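Prumiden Wrist Kit for Demonstration Recording

Nondera
Parts and kits / Data collection / Wrist kits

The Prumiden is a wrist-mounted recording kit for two-finger grippers. It saves video from the wrist together with the finger opening and the arm position, so that each demonstration you record is ready to use as a training example. It's meant for labs and small shops that are building their own set of examples and don't want to wire up a recorder from scratch.

An operator guides the arm through a task, marks the start and end with the foot switch, and moves on to the next one. The software writes one folder per demonstration. Bad takes can be thrown out with a double press of the switch — they go to a reject folder and can be brought back later.

The camera looks out over the fingers, so both tips stay in view while the gripper is open. Aim it with the two set screws on the bracket and lock it before you start a session. If the bracket is moved partway through, run the aiming check again and start a new session folder.

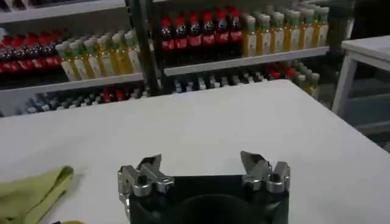 Wrist view with the fingers open, facing a white table and shelves of bottled drinks.

Shelf and table work are the most common uses. For these we suggest changing the layout between takes and keeping the room lights the same for the first set. Add other lighting once the first set trains cleanly.

What's in the box
Wrist camera and bracket
Foot switch with cable
Recording unit with power supply
Cable clips and hex key
Printed aiming card

Specifications
Weight on the wrist: 222 grams, bracket included
Video: 32 frames per second
Recording time on the built-in drive: nearly 59 hours
Bracket bolt circle: 57 mm

Adapter plates for other bolt patterns are sold separately. The kit does not include an arm, a gripper or training software. Files can be copied off over the network or to a USB drive.

Ordering
Kits ship from our Salinas warehouse. Repairs and bracket exchanges are handled in Pendville — please write to the parts desk for a return number first. Orders placed in February are being packed now.

Page updated March 5, 2018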